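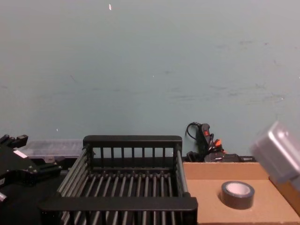 Figure 1. Dish rack and open cardboard box with the roll of tape, January.

3. Was the box worth the table space?

The Trelenside brief asked us to compare two ways of storing small workshop items: an open rack and a plain cardboard box. Our group was assigned the rack. I had doubts from the start. A dish rack is made for plates, and the gaps in its floor let pens and short screws fall straight through. Lukáč's handout calls this kind of holder "universal," with no test behind the word that we could find.

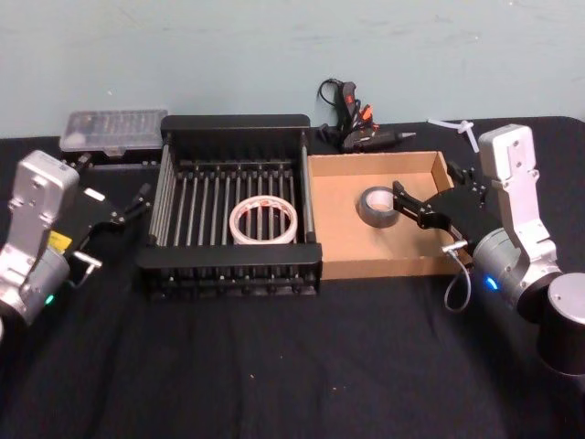 Figure 2. The rack at the center of the black-covered table, gray tape in the box.

We logged 160 placements over 2 sessions. The box came out ahead for tape and loose hardware, but I would not lean on that. Both sessions used the same table, and the Simo score sheet gives no points for finding an item again later, the one thing a person at a bench cares about. The 2000 points on the sheet mostly reward speed.

Still open: whether a liner in the rack changes anything. Tornik's notes say yes. We did not test it.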